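The Pendby Kitchen
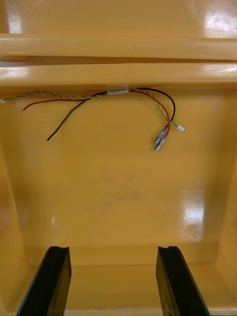
The program was called Usteck and it ran on a terminal in the showroom at Dumarton, between the sinks and the door samples. Ülle Sproģis entered the dimensions of her kitchen on a Thursday, shortly before closing. Length, width, ceiling height. Window, one, north wall. Door, one, opening inward.

The program drew the room in gray lines and placed a base cabinet, 600 millimeters wide, under the window. She moved it left. It moved back.

"There is a conflict," the screen said.

She checked the figures. The wall was correct. The sink was correct. She opened the list of fixed objects and found an entry she had not made: chair, one, beside the stove. She deleted it. The drawing refreshed and the chair was still there, with a clearance zone marked around it in dashes.

Her father had sat in that spot for 24 years. The chair had gone to Barua with the rest of his things in November, and the floor where it had stood was a slightly different color. She had not measured the floor color. There was no field for it.

The clerk came over and read the screen.

"You can override a conflict," he said. "Press 8, then confirm."

"What happens to the clearance?"

"It becomes cabinet."

She looked at the plan for a while. Then she took out the corner unit, shortened the counter and ran the check again. The program reported no conflicts and three unused drawers.

"You lose a lot of storage this way," the clerk said.

"Print it," she said, and gave him the address in Pendby.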